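Speaker notes: Running the fruit transfer demonstration at an open day
Welstead Automation Meeting, February 2020

Opening

Say who I am and which group I work with. Sollura is our name for the demonstration, so use it throughout and leave the older project name out.

State the subject. It is a report on how we set up a fruit transfer task for visitors in January and what we changed between rehearsal and the open day. It is not a report on grasping research. People who came for the grasp planner should go to the Ghumman session in the other hall.

The room

The room is small. Fixed items are a white table, a refrigerator and a yellow plastic basket. The robot works between the table and the refrigerator. Visitors stand behind a line of floor tape outside the doorway and watch on a monitor.

Explain why we kept the kitchen layout. Visitors understand fruit and a refrigerator without a briefing. On an earlier demonstration we used machined test blocks, and most of the questions were about the blocks.

The task has one rule: fruit moves between the refrigerator and the basket, one piece per reach.

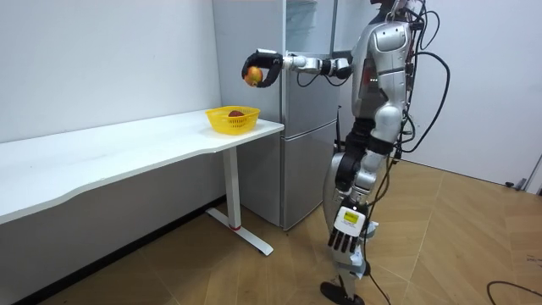
Reach and base position

The base position decides almost everything else. If the robot stands too far from the table, the torso has to lean to finish the reach, and the lean shifts the load on the legs. If it stands too close, the elbow has no room to fold when the arm comes back.

We taped foot marks on the floor after rehearsal. The operator checks them before each run. Allow 2 minutes for this in the schedule. We did not allow for it at first and ran late all morning.

Cable routing. Go slowly, the audience asks about it every time. The cables must have slack for the full arm motion and must stay clear of the feet. The operator walks the cable path before enabling the arm. No one enters the room while the arm is enabled.

Speed. The arm was limited to 300 millimeters per second at the hand for visitor runs. It can go faster. At higher speed the audience steps back from the line and stops watching the hand.

Runs

Give the figures here. We logged 384 transfer attempts over rehearsal and the open day together, and 335 were completed without the operator stepping in. Do not turn this into a percentage on the slide. The two sets were run with different lighting and should not be compared as one test.

The stops fell into several groups. The largest was poor hand placement at the refrigerator, where the fingers met the shelf before they closed on the fruit. Next was fruit that rolled on release. A few were stops by the operator for a visitor over the line. One was a loose connector.

Refrigerator side

The shelf is harder than the basket. The hand comes in over the front lip and has to stay above the shelf surface. Spacing between pieces matters more than the exact location of any one piece. Two pieces that touch will both move when one is grasped.

Mention fruit shape. An apple on its side presents its stem to the hand at an angle that changes from run to run. A mango is longer in one direction, so wrist rotation has to be chosen before the approach starts. 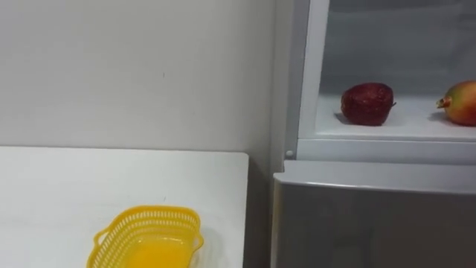

Reset procedure

The reset took more staff time than the runs. Disable the arm, confirm on the panel, enter, put the fruit back, check spacing, check the basket against its corner marks, leave, enable. Read the steps in that order. The printed card in the Trirkard handout has an older version with the spacing check missing.

Replace bruised fruit at each break. Soft skin changes the grip and the log does not record it.

Questions to expect

Is it autonomous? Answer for the visitor runs only: the operator starts each transfer and can stop it, and the motion between is not steered.

Can it open the door? The door was outside the task. Staff handled it.

What did it cost? Refer to the project office.

If there is time left, show the stop log, page one only. Leave the contact slide up while the next speaker connects.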